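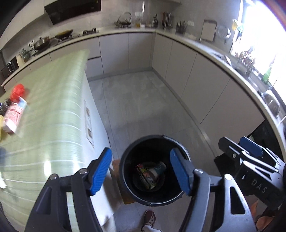
One tenant writes: The small bin in our kitchen is full after one evening's cooking, mostly with wrappers and cups. Could we have a bigger one, or are we using it wrongly?

You aren't using it wrongly. The small round bin is meant to be emptied often, and plenty of households add a second one. The rest of this page covers the questions we get most about kitchen bins, worktops and floors in the Jarnow and Nistor buildings. It applies to all 176 flats.

## Bins

**Can I swap the bin for a larger one?**

Yes. Keep the original somewhere in the flat, as it's on your inventory and we'll look for it when you move out. You can buy any bin you like. If you'd prefer one with a lid, 2 sizes are kept at the Prurklow office and can be borrowed for the length of your tenancy.

**Where should the bin stand?**

Anywhere on the floor that leaves the cupboards and the way to the cooker clear. Beside the island is the usual place. Please don't put it right next to the cooker, especially if you throw paper or plastic packaging in it.

**Do I need to use a liner?**

For food, yes. For dry packaging it's up to you. A liner that is a bit too big works better than one that only just fits – fold the spare part down over the rim and it won't slip when something heavy goes in. If your bin has a handle, leave it outside the liner.

**What about crisp packets, sweet wrappers and the like?**

Printed wrappers of that sort go in general waste at both buildings. Squash them flat before they go in. Cardboard cartons go in the paper store downstairs, opened out, with any plastic spout or cap taken off. Yoghurt pots and similar cups can be recycled if you rinse them.

**Are loose bottle caps and spray tops recyclable?**

Screw caps can be put back on the empty bottle and recycled with it. Spray tops go in general waste, as they often have a metal spring inside. If you're going to refill the bottle, keep the top.

**When are the bins collected?**

General waste goes on Friday morning. You can take bags down to the store at any hour, but the glass bank is closed overnight because of the noise. Don't leave bags on the landing.

**The bin smells even when it's empty. What can I do?**

Wash it in the bath or shower with warm water and washing-up liquid, leave it upside down until it's properly dry, then put in a fresh liner. A sheet of newspaper in the bottom will soak up small leaks. If you've done all that and the smell is still there, check the sink waste before you blame the bin.

## Floors and mats

**Can I put a mat under the bin?**

Yes, and we'd suggest one on tiles. Choose a mat you can wash and lift it now and then, so that crumbs and spills don't sit underneath. Rubber-backed mats can mark the grout if they stay in one place for months.

**What should I clean the kitchen tiles with?**

Warm water and a small amount of floor cleaner. No bleach, and no wax or polish. The floor will be slippery while wet, so give it time to dry or wear something with a grip.

## Worktops and islands

**Can I cover the island with a protective film or a cloth?**

You can use anything that peels or lifts off cleanly. Try a corner first and leave it for a day. Several tenants use the patterned film sold by Fitell on a roll, and we've had no trouble removing it. Wipe the surface and let it dry fully before you put any film down, or you'll get bubbles.

**There are small labels stuck on a cabinet panel. Can I take them off?**

If they were there when you moved in, leave them for now and tell us what they say. Some are fitters' labels and can go. Others have a part number that we need for ordering a new panel, such as 393 or 1496. We'll make a note of it and let you know when you can peel them off.

**How do I stop the island turning into a dumping ground?**

We get asked this more than you'd think. A tray helps – post, cartons and odds and ends go on the tray, and the tray gets cleared when the bin does. Anything that's rubbish can go straight down with the same bag.

**Can I leave pans on the cooker when I'm not using it?**

Yes, as long as the gas is off. Turn the handles inwards. Before an inspection we ask you to clear the hob so the burners can be tested.

## Replacements

**The bin handle has come off, or the bin has cracked. Who pays?**

We do, if it's ordinary wear. Bring the bin to the Prurklow office and you'll be given another, usually the same day. Lost bins are charged at cost.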